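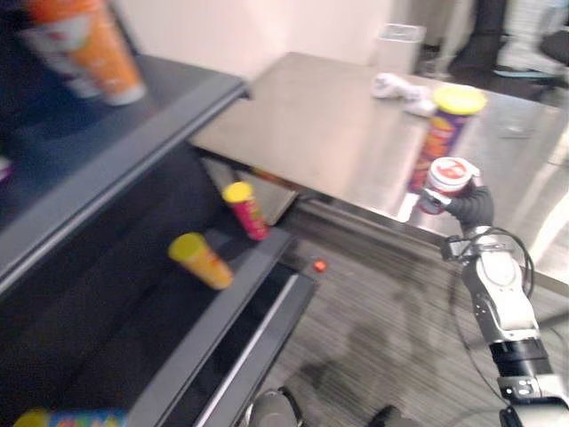
Page last changed: 22/12/2020

The Last Bus to Sesley

Flurina Kofler missed the 86 by the length of the station yard. She saw the driver look in his mirror and pull out anyway. The next one was the last one, and it left at 9:40, so she went back inside and sat down under the clock.

The waiting room at Asurcombe had two benches and a heater that worked on one side. A man was already sitting on the warm side with a cardboard box on his knees. He moved over without being asked.

"Sesley?" he said.

"Sesley," she said.

His name was Khôi Đinh and he repaired clocks for Hubmann, the shop across from the bank. The box held a mantel clock that belonged to a widow on Cotier Street. He had promised it for October and it was now well past that.

"Does she mind?" Flurina asked.

"She calls every Monday. I think she likes to call."
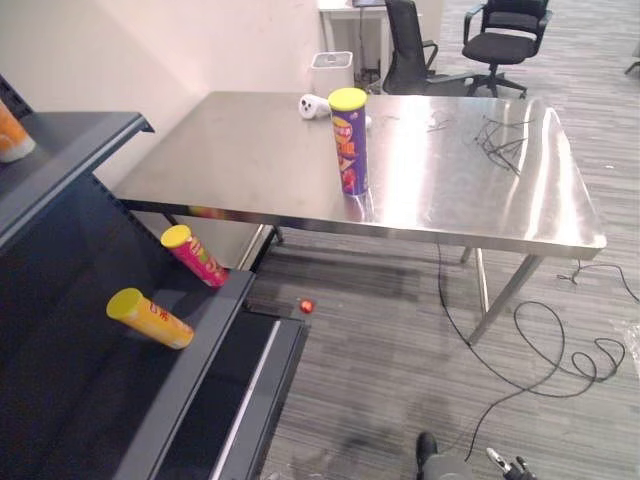

Flurina had been to see her father's house for the last time. The buyers were getting the keys in the morning. She had swept the floors and taken down the curtain rods, and then she had stood in the kitchen for a long while with her coat on. All that was left in there was what no one in the family had wanted: a steel table with smudges on the top, a knot of thin black wires, and a tall purple can of chips with a yellow lid. She had carried the can out to the trash and then, at the curb, changed her mind and put it in her bag.

She took it out now and offered it to him. He ate two chips and thanked her.

"What was he like?" Khôi asked. "Your father."

She thought about it. "He wound the clock in the hall every Sunday for 14 years after my mother died. It never kept time. He'd set his watch by the radio and then go and wind it."

"What happened to the clock?"

"My brother has it. It's in his garage."

Khôi shifted the box on his knees. Something inside it struck once, softly, and he put his hand flat on the lid.

"It shouldn't do that," he said.

The 9:40 came in at 9:52. They sat across the aisle from each other and did not talk much. At the bridge he wrote the shop's number on the back of his ticket and handed it over.

"For the one in the garage," he said.

She put the ticket in her coat pocket. When she got off at Sesley it had started to rain, and she walked home with her hand closed over it.
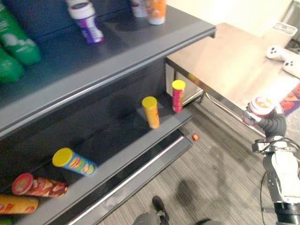 Does Flurina ever call the shop?

She calls in the next story, on a Monday, and the widow from Cotier Street is already on the line.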